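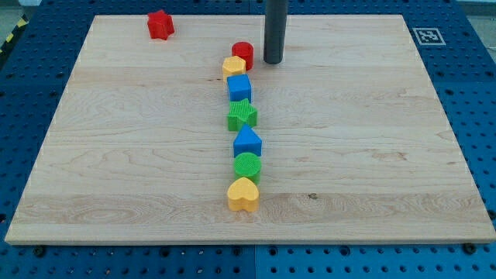

Janssen has it wrong about ribbed tops, according to a toy-library coordinator in Flundley who wrote in after the first part of this interview ran. The ribs trap grime, the coordinator argued, and a smooth face wipes down in one pass. Lieselotte Janssen read the letter before we sat down for the second part and had marked it up in pencil.

"The observation is correct," she said. "A grooved face holds more soil than a flat one. I would still specify it. The letter treats cleaning as the only load on the part."

Posted in February | By staff writer
14 shares | 3 comments

Janssen assesses early-years play materials for Molik, a small testing and repair workshop that serves daycares, preschools and lending libraries. Shape blocks make up a steady share of the bench work. The solids change little from one supplier to another: cylinder, cube, triangular prism, pentagonal prism, star, heart. The variation is in the dimensions, the surface and the corners, and she prefers to talk about those in that order.

She lays blocks out in a single line on a maple board before she measures anything. The line has no fixed sequence. "I put down what comes out of the bag," she said. "If I sorted them by colour I would start seeing colour. I want to look at each solid against a different solid. A star next to a cube tells you something about both."

Asked what it tells her, she began with width. For a given body size, a five-pointed star extends farther sideways than a cube, and in a mixed set it is often among the widest pieces. The designer has to decide whether the nominal size of the set refers to the width across the points or to the bulk of the material. Most suppliers do not say. A daycare that orders replacement stars by nominal size can receive a part that will not pass through the aperture it was bought for.

"The drawing should give width across points and width across the inner corners," she said. "Two numbers. With those I can tell you whether it fits. With one number I have to ask for a sample."

Clearance between block and aperture is the dimension she rejects on most often. Too little and the child needs to align the piece more exactly than the stated age range can manage. Too much and the sorter stops sorting. A pentagonal prism will drop through a generous round hole, and so will a small enough cube. She tests every solid in a set against every opening in its lid, including the pairings that are supposed to fail.

"People test the matches. The mismatches are the test," she said. "If the pentagon goes through the circle, you have bought a box with holes in it."

The pentagon and the cylinder are the pair that causes trouble. Of the flat-sided solids commonly supplied, the pentagonal prism is nearest to round, and the difference between the two is carried by the corners. Manufacturers round those corners for comfort. Each increase in radius brings the pentagon closer to a circle, and the aperture has to be tightened to compensate. Molik keeps a reference set from a line sold under the name Harms, and she uses its pentagon as the limit case. Anything rounder she sends back with a note.

Symmetry determines how hard a piece is to post. A cylinder presented end-on can be turned to any angle. A cube with a square face forward has four positions. A regular pentagon has five and so does a regular star, although the star tolerates less error in each. An equilateral triangle has three. A heart has one, or two if it can be flipped over and the opening is cut through a flat lid.

"The heart is the last one they get, in my experience," Janssen said. "Adults assume it will be the star, since the star looks complicated. But you only have to turn a star 36 degrees at worst before a point lines up. With the heart you may have to turn it halfway around."

She checked herself on that and added that flipping complicates the figure. A child rarely reasons about either. The child pushes, rotates a little, pushes again, and the lid either permits that or it doesn't.

We came back to the ribbing. Her argument for a textured top has three parts, which she gave without notes. The first is grip. Small hands coming in from above take hold of the face and the upper edge together, and a grooved face slips less under a damp finger. The second is wear. Smooth glossy plastic shows every scratch, and a scuffed block gets pulled from service long before there is anything mechanically wrong with it. The third is orientation: a textured face can be told from a plain side by touch, and that gives the user a cue about which way the solid is standing.

Against this she sets the cleaning cost, and she does not minimise it. The letter from Flundley suggested a wipe and a spray. Janssen recommends a soft brush, warm water and ordinary dish detergent, with strokes along the grooves. Rinse, then stand the pieces on edge on a tea towel. Face-down drying leaves water sitting in the channels. She does not put hollow blocks through a dishwasher unless the supplier states in writing that the seams are rated for it.

"Budget 90 seconds a block by hand," she said. "For a lending library that is real labour, and I understand the objection. If they cannot staff it, they should buy smooth and accept the scratches. That is a legitimate choice."

The board prompted a question of its own. Plastic on maple is noisy and a little slippery, and several readers have asked why she does not work on a mat. She needs a flat datum. A mat deforms under the part, and a block that rocks on its base will settle into foam and appear stable. On hard wood the rock can be felt with one fingertip on the top face. The grain helps as well. It gives her a rough reference direction when she squares up a cube or points a prism, and pale timber separates clearly from saturated reds, blues, greens and yellows.

She is particular about the board itself. It should be wiped with a barely damp cloth on both faces, so that one side does not take up more moisture than the other and cup. Small knots do not concern her if they are tight and sanded flush. A raised knot under a cylinder will produce a lean that gets blamed on the cylinder.

Stability was the last subject. The triangular prism can stand on its triangular end or lie on one of its rectangular sides, and she records the two positions separately. A heart stood on its lower point is not a position at all, in her view, though children try for it constantly and some get it to lean against a neighbour. Cylinders are checked on end, then on their curved side, where a short one will roll in a curve if its ends differ in diameter. Moulded parts often carry a slight draft angle so that they release from the tool. A small taper is acceptable. A large one makes a poor stacking block, and stacking is what many of these pieces are used for once the sorter lid has been lost.

Lids do get lost. The Irkow preschool group sent Molik its whole stock for assessment, 1,966 pieces in mixed tubs, with lids for about 500 of them. Janssen passed most of the blocks for loose play and failed a batch of stars with split points.

"A split point is an immediate fail, whatever the age group," she said. "You do not glue it. The glue line will be in somebody's mouth by morning tea."

She runs a fingernail down each vertical edge to find splits, as well as any flash left along the mould line. Flash can be trimmed with a deburring blade if the wall is thick enough. She would not advise a parent to try it with a kitchen knife.

As for the coordinator in Flundley, Janssen has replied by post and enclosed a brush. She asked us to include the bristle specification for anyone else with ribbed blocks to clean: soft nylon, trimmed level, the sort sold for washing vegetables.

We use cookies to remember your reading preferences. Accept | Manage settings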